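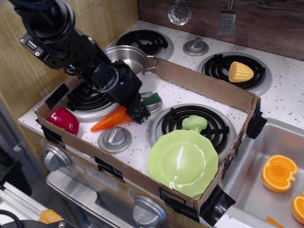

What does the arm do when its first attempt at a pick fails?

It opens the gripper, goes back up to the hover position and tries again from there, up to the retry limit. On the open day build the limit is 2. After that it parks and waits for an operator.

The above is the short form of what I was asked most often on Tuesday. The longer form follows, together with replies to the points raised on the list. Gun-woo Shin's message is quoted in pieces below. I have trimmed the parts on parking and the signing-in desk, which have gone to the site office at Rukedstead.

> I came over with two colleagues from Ruggiero and we stood
> at the toy kitchen bench for most of the afternoon session.
> A few questions, as it was too loud to ask them there.
>
> 1. Was the arm running a fixed path, or was it choosing where
> to go from the camera? From where we stood it was hard to
> tell. The approach looked the same each time but the carrot
> was not put back in the same place.

From the camera. The approach looks the same because the last part of it is constrained: the wrist is held to a narrow range of angles once the fingers are below a set height, so that the gripper does not catch the walls or the pan at the back. Within that range the target is free. The operator was asked to put the carrot down by hand and not to line it up with anything. If you plot the grasp points from the session log they are spread over most of the left half of the walled area.

The instruction for the run you watched was to pick up the carrot and bring it to the plate. There is no separate detector for "carrot" and "plate". The policy takes the images, the joint positions and the sentence, and puts out joint targets.

> 2. What is the cardboard for? My colleague thought it was a
> marker for the workspace.

It is a wall. Early on we lost a lot of time to items rolling off the hob, and a low edge keeps them within reach. It is taped at the corners and has been re-taped several times. It does act as a workspace limit in the sense that nothing outside it is ever a target in this task set, but the software has no knowledge of it. We tried an acrylic version at Skuneck in October. It was stiffer and much neater, but it gave reflections that moved with the arm, and the grasp rate dropped. We went back to cardboard the same day.

If anyone is copying the layout: keep the walls low enough that the gripper can clear them with an item held crosswise. Ours have been cut down once already.

> 3. We saw the arm holding the carrot above the green dish
> and then pausing for what felt like a long time. Is that
> planning time or is it something else?

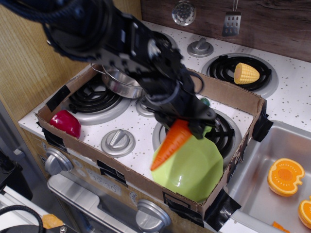

Most of the pause is a settle check. Before release, the controller waits until the measured joint velocities have stayed under a threshold for 30 consecutive control steps. If the arm is still ringing from the move across, the count resets and starts again, so the length of the pause varies. On our bench at Skuneck the count usually runs straight through. At Rukedstead the table was lighter and people were leaning on the barrier, which was touching the table leg. I moved the barrier before the last group and the pauses got shorter, though I did not time them and would not want that quoted as a result.

There is a smaller part which is inference. The policy sends actions in chunks, and if a chunk ends just as the arm reaches the drop position you get both waits one after the other.

> 4. Does it matter which way up the dish is, or what is
> already in the way? The stove seemed quite cluttered for a
> demonstration.

The clutter is deliberate. The training set has the pepper, the corn and so on in varied places, and if you clear the hob completely the arm does slightly worse. We think this is an effect of there being few clear-hob episodes in the data, but we have not tested it properly.

On the dish: the placing task counts as done if the carrot ends up resting on or in it. A tilted dish is harder, as the carrot tends to slide, and we score a slide on to the hob as a failure even if the release itself was clean. There is an argument for scoring the two separately. Jisatel do it that way on their drawer task and their figures are easier to read as a result. I am open to changing ours before the next visit if there is no objection on the list.

> 5. Would you be willing to share the log from the session?
> We would like to compare the grip force trace against ours.

The joint log, yes, once I have taken out the first group. The clock on the logging machine was wrong for that one and the timestamps do not match the video. There is no grip force trace as such. We do not have a force sensor in the fingers. What we record is motor current, and the relation between current and force at the fingertip is poor at low loads, where a plastic carrot sits. If you have a calibration method for this that does not involve taking the fingers off I would be glad to see it.

> 6. Last one. There was an emergency stop during the second
> group. What happened?

A visitor put a hand over the barrier to move the pepper. The operator pressed the stop, as instructed. Nothing touched anyone. The arm holds position on a stop, it does not go limp, so it was left standing over the hob until it had been homed again. Homing took 3 minutes, most of which was the operator waiting for people to step back.

Changes for next time, from my notes:

Barrier to stand clear of the table, with its own feet.
Heavier table, or the existing one weighted at the base.
Instruction text shown on a screen facing the visitors, so that they know what the arm has been asked to do before it moves.
Logging clock checked at start of day. I will add it to the sheet.
Spare tape in the kit box. We had to borrow a roll from the front desk.

The retry limit stays at 2 unless someone makes a case for more. I had it at 3 for the rehearsal and all it did was make a bad run longer.

I still need numbers for the Ruggiero visit. If you are bringing people, tell me how many and whether they want bench time or only the talk. The bench can take one group at a time and the changeover is slow.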